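Zenico Line

The call came in at 4:40 in the morning, and Nesma Ait Brahim took it sitting on the edge of the bed with one sock on.

"Cell 2 bit somebody," the night lead said.

"Bit who?"

"Quintana. He's fine. He's got his hand in a bucket of ice and he's eating a sandwich with the other one."

She drove to Tresmont in the dark. The plant stood behind the rail yard, and the only cars in the lot belonged to the night shift. She signed the sheet, put on her glasses and went in by the loading door.

Bonifacio Quintana was at the break table. He was sixty-one and had worked laundries, a cannery and a bottle plant before this. Two of his fingers were purple to the knuckle.

"Tell me from the start," she said.

"It stopped. The light went amber. I waited like the card says, and I hit hold, and the light on the hold button came on. So I reached in to free the string."

"Which string?"

"The bag string. It was wound around the jaw."

"And then?"

"And then it closed."

She wrote that down. She asked him how long he had waited between pressing hold and reaching in, and he said long enough to scratch his nose. She wrote that down too.

The cell sorted cloth drawstring bags for Van Wyk, who rented them to hotels for shoes and hair dryers. Two arms picked up the bags and put them in the basket. It had run 2,528 cycles since the last service, and the log showed nothing unusual until the end. At cycle 2,528 the grip force on one jaw went up and stayed up. The controller called it a snag and asked for help.

Nesma pulled the power herself, hung her lock on the switch and spent an hour with the cover off. The wiring was good. The hold button was good. When the sun came up she took her lock back, put everyone behind the yellow line and ran the cell at low speed with her thumb on the stop.
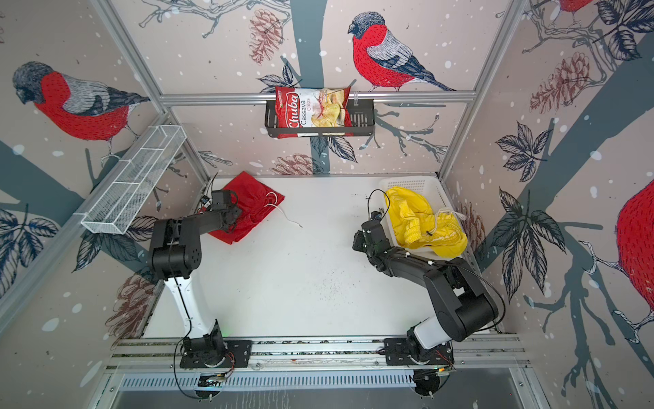 Why did the gripper close when the hold light was on?

The hold button stopped the arm joints and did nothing to the jaws. The jaws had their own small controller, bought from Prodavau, and if it lost grip on a snagged load it was set to try again after a delay. Hold froze the arm in place. The jaw controller never heard about it, waited out its delay and closed.

She found the setting on page 804 of the manual, in a table. The delay was listed in milliseconds and the retry was on by default. She read the line again and took a picture of it with her phone.

Zenico had built the cell and written the card on the post. She called their support number at eight and got a young man who was polite and had the same manual open.

"Hold isn't a safety stop," he said. "You'd want to use the emergency stop before entering."

"Your card says press hold, wait for the light, clear the snag."

She heard him turning pages.

"Which revision is the card?"

"It's the one you mailed us in April."

He asked if he could call her back. She said he could, and that the cell would be locked out until he did.

The plant manager came down at nine and asked how long that would be. There was a truck coming for Van Wyk at noon. Nesma said they could sort by hand, the way they had the year before. He looked at the padlock for a while and went to find people.

She took the card off the post with a putty knife. On the back of it somebody had written in ballpoint: wait to 100. She brought it to the break room, where Quintana was filling in the injury form left-handed and making a slow job of it.

"Is this yours?"

He shook his head. "That was there when I started. I figured it was a joke."

She tried it in her head. Counting to a hundred would outlast the delay by a good margin. So it had closed on somebody before, or nearly had, and they had worked out their own cure and put it where a person would have to peel the card loose to see it.

"Who had the cell before you?"

"Two or three people. They move us — you know that."

She put the card in a plastic sleeve and started a second form. In the box for date of first occurrence she wrote unknown. Then she went back upstairs to ask for the shift rosters, as far back as they kept them.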